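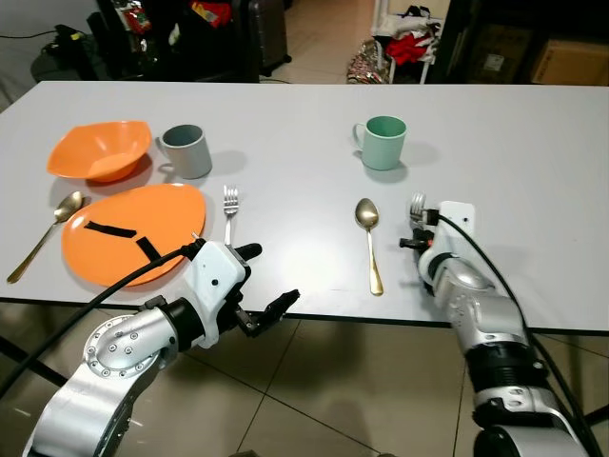
July 6, 2018

So I finally saw the third Umgate movie last night, and I have been walking around the apartment all morning arguing with it in my head. Spoilers ahead, but only small ones. If you want to go in totally fresh, come back after the weekend!

A little background for anyone who hasn't been following me on this. I read the books way back when, in one gulp, mostly on the bus. I loved the first one, liked the second one, and threw the third one across the room when Zaster died. When they announced the movies I was thrilled and worried in equal parts, and then the first one came out and was really good (Deepika Acharya as the ferry captain, come on). The second one was fine. I own it. I've watched it maybe twice.

The new one covers the first half of the last book, which means we're getting a fourth movie whether the story needs it or not. And boy, can you feel it. There is a stretch in the middle where everybody sits in a tunnel and talks about whether to leave the tunnel. I like a good talky scene, but this one goes on so long that the guy next to me went out for popcorn, came back, and they were still in the tunnel. In the book it's 17 pages!
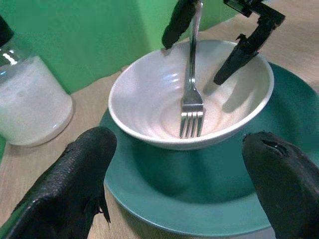 The part that bugs me most is what they did with Cliltley. In the books it's this drowned town where people live on the roofs, and it smells like smoke and fish and everyone is rude to each other in a way that feels real. In the movie it's gray towers. Every sequel like this has gray towers. I kept waiting for the rope market, which is my favorite chapter in the whole series, and it's just gone. One line about it, while somebody is putting on a jacket.

Okay, good stuff, because there was some. Bastian Mühlbauer is so much better as the brother this time around. He was kind of a plank in the second one, and now he has this tired, sneaky thing going on and I couldn't take my eyes off him. The scene on the stairs with the letter got me. I cried, I'm not ashamed. The music is great too, especially the low humming bit whenever the water comes up.

And the director, Jörg Bauerfeind, clearly knows how to shoot a chase. The boat one near the end is the best ten minutes in any of these. I just wish he'd had a whole story to work with instead of half of one.

My theater has 800 seats and I'd say most of them were empty, on opening night, which made me sad. For the first movie we stood in line down the block and people had painted their faces blue. I don't know what that means for number 4. My friend Ute Grube thinks they'll make it on the cheap and put it straight on TV, and she may be right. I'd still watch it. I've come this far, and I want to see how they handle the lighthouse.

If you've seen it, tell me what you thought of the ending in the comments. Am I crazy or did they change who closes the gate?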